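Grumden Nursery Notebook
Home | Notebook | Propagation | Potting shed | Stock list | Contact

Tuesday, July 20, 2021
By Annelies Van Acker

Box cuttings, take two, and a grumble about the mist line

Right, hot again, so I did all the cutting before breakfast while the stock plants were still plump. Hedge row first, then the three old mother plants behind the tunnel (the ones De Haan sold us as "slow green", which is a fair name for them). I took 514 in all. I was aiming for an even 500 but the last bag had more in it than I thought and I wasn't going to throw good wood on the heap!

Semi-ripe, this year's growth, brown just starting at the base. I went for 12 cm lengths, a bit longer than last time, because the short ones in the February batch kept tipping over whenever anyone so much as looked at them with a watering can. Bottom leaves stripped, soft tips pinched out. Half of them got a sliver of bark taken off one side and half didn't. I've never been able to decide whether wounding box does anything at all or whether we all do it because the person who taught us did it.

Mix is as follows, so I don't have to go hunting through the back pages again:

Bark fines, 50 per cent
Perlite, the coarse one, 30
Coir, 20

No feed in it. The February lot had a pinch of slow release and I'm fairly sure that's what scorched the lower trays, though it could just as well have been the heat mat, which was running much too warm before I moved the probe down into the compost where it belongs. (It had been dangling in the air. For how long I don't want to know.)

Trays are the Plesto deep ones, the black ones with the ribs. I like them. The ribs stop the roots going round and round, and you can push a plug out from below without it falling to bits. The drawback is that they dry out at the corners, and the corner cells on the south side of the bench were crisp by lunchtime on the last run. So this time I've put a row of blanks, filled but not stuck, along that edge to take the worst of it. A bit wasteful of mix. We'll see.

Labels: W for wounded, N for not, then the row letter of the parent plant. Please, please don't move labels between trays when you're weeding. I know they get in the way. I spent a whole wet afternoon in spring trying to work out which yews were which and I still have a tray that just says "yew, probably Pondalura end".

Which brings me to the yews. The Pondalura ones (upright, very dark, a bit stiff) are finally moving. I tipped one out today and there were white roots on two sides of the plug and a callus like a chickpea on the third. They can stay where they are until the nights cool down, then go into one-litre pots. The spreading ones next to them have done nothing, absolutely nothing, but they're still green and they don't come away when I tug, so I'm leaving them alone. Yew sulks. I keep telling everyone this and then I'm the one who goes poking at them.

Mist line: nozzle by the door is dribbling again. I had it off and soaked it in vinegar and it sprayed beautifully for a morning, then went straight back to dribbling. I think it's the washer. New ones are in the tin with the hose clips. Whoever gets there first, swap it, and write it on the board so I don't do it twice. I've set the mist to come on less often from tomorrow, as there was green slime on the matting under the juniper trays and I'd sooner have slightly thirsty junipers than rotten ones.

Junipers, while I'm here. I stuck 100 of the blue creeping sort under the low polythene and left the rest of the bundle out on the open bench with only shade cloth over it. The covered ones look better today but they always look better at this stage and then the mould gets in. I'm going to lift the polythene for an hour each morning. If you're in before me, it just rolls back, and there's a brick at each end to hold it. Any brown cutting comes out straight away, and don't drop it on the floor, put it in the bucket with the lid.

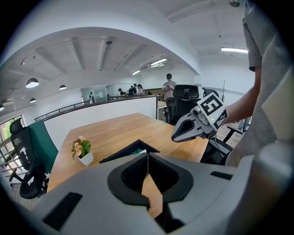 Annelies Van Acker
Propagation and young plants, Grumden

A few bits left over from today that don't belong anywhere else.

Found box moth caterpillars on the far hedge, on the shady side, just a small patch with the usual webbing. Picked off what I could find and cut out the worst. I checked the mother plants twice and saw nothing on them, but I've hung the pheromone trap closer to the tunnel and I'd like somebody to have a look at it on my day off. Cuttings from the far hedge are OUT until I'm happy with it, however nice the wood looks.

The spruce seedlings want potting on. They're leaning, and the roots are coming through the bottom and knitting themselves to the mat, so lift them gently and trim with scissors, don't rip. I'd use the ordinary conifer mix with an extra scoop of grit. Keep them shaded for a week afterwards.

Secateurs: mine are the ones with blue tape on the handle and they were on the wrong hook again, blunt as a spoon. I've sharpened them. Also wiped everything down with meths between parent plants today, which slows you up dreadfully, but after the blight we had in the big box balls I'm not skipping it.

To do next: tug test on the box in four weeks, no sooner (this is mainly a note to me). Order more coarse perlite, we're into the last bag. Ask De Haan whether the dwarf pines are coming grafted or as seedlings, as the invoice says one thing and the label on the sample says the other. And find the other max-min thermometer, last seen on the end bench under a pile of fleece.

Contact the nursery | Copyright Grumden Nursery | Back to top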